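Thread: Two-arm results from the Mastthorpe write-up, does the number mean anything?

quaye_lurker
Read the Mastthorpe report over lunch. Sum-yee Tu's group trained one policy on 2,000 demos and tested it over 114 trials. They score whole tasks only, so a run that falls over at the last step gets the same zero as one that never moved. Brutal. I approve.

stirkwood
Brutal and useless. A zero tells me nothing about which arm sulked.

tritum_dan
They log it per arm, it's in the appendix, where good tables go to die. Two views of the lemon setup from there:

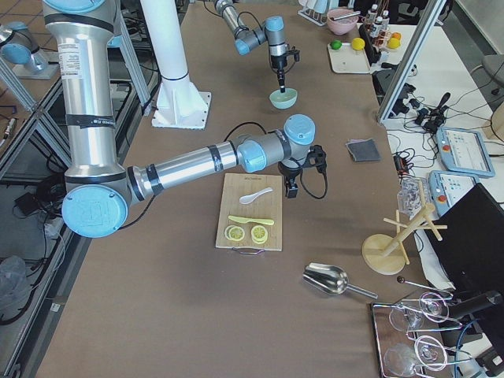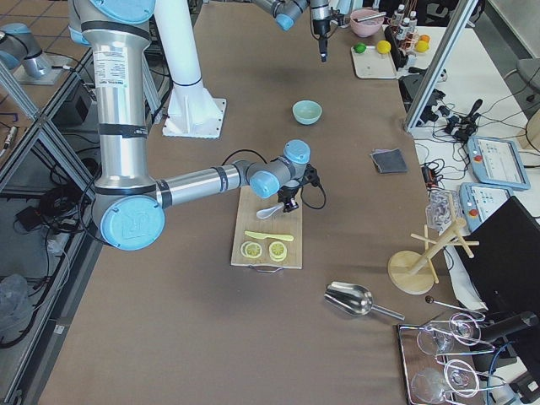
Big arm over the chopping board, slim gripper on the second arm. The slim one is down in the green bowl in the first view only.

stirkwood
Fine, per arm. Still one table, one bowl, one lighting setup. Move the mug tree and then we'll talk.

quaye_lurker
Section 4 moves things. Chi-keung Kan shuffled the props for the last 10 trials.

stirkwood
Ten. Stop the presses.

tritum_dan
I'd take ten honest ones over 778 with the failures "excluded for technical reasons". We've all reviewed that paper.

stirkwood
I think I wrote that paper.

quaye_lurker
Does anyone know if the demos are being released? The report says December and doesn't give a year.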